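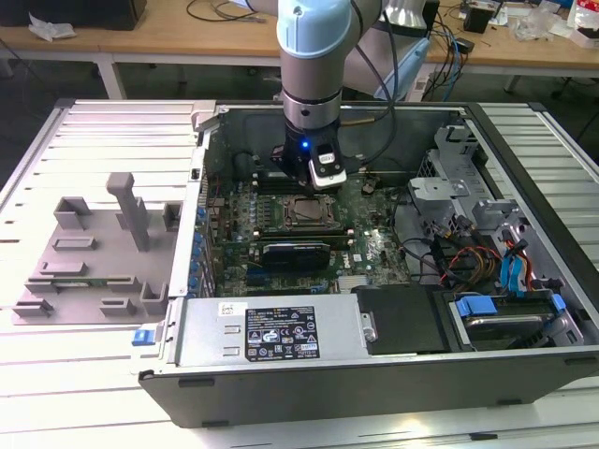

About Womside

Womside is a small workshop and evening school for the repair of desktop computers. We take in used machines from offices, schools and private homes, we clean and check them, and we teach other people to do the same work with their own hands.

The workshop was started by Veronica Stanciu and Arūnas Kütt, who before this worked together in the service department of an office supplier. At that time many computers came back after a few years and were sent away for scrap with only one part broken. Veronica began to keep the good parts on a shelf at home. When the shelf became a room, they rented our first place in Jarau Street, and we are still here, now with the two units next door also.

What we do

Most of our work is with ordinary office towers. We open the case, remove the dust, test the memory and the power supply, and look at the condition of the drive. If a drive has to be replaced, the old one goes back to the owner or is wiped, as the owner prefers. Please tell us this when you bring the machine, it saves a telephone call. Graphics cards, cables and drive carriers that are still good are kept in our parts store, and you can buy them at the counter from 10 in the morning.

Last year 718 computers left the workshop in working order. The biggest part went to schools and to families, and the rest returned to the companies who sent them. We do not repair telephones or printers. For laptops please ask first, we accept only certain models.

Our courses

The beginners' course has 5 evenings and starts each September and February. You learn the names of the parts, how to take out and put back a memory module, how to seat a processor and how to lay the cables so that the air can pass. Edgars Liepiņa teaches this course and he is patient with questions — please ask them. Natsumi Ikeda gives the second course, which is about finding faults. For this one you should already have opened a computer before.

A place in the beginners' course costs 45 euros, with tools and practice machine included. Bring only closed shoes and a notebook.

The people

We are a team of seven. Mikkel Hjaltadóttir looks after the parts store and answers most of the emails, usually before noon. Arūnas plans the collections from companies, and for more than ten machines he can come with the van.

Visit us

You find us at Jarau Street 34, entrance from the yard. The bell is marked Teshome, the name of the bakery which was here before us. Ring two times, the workshop can be loud.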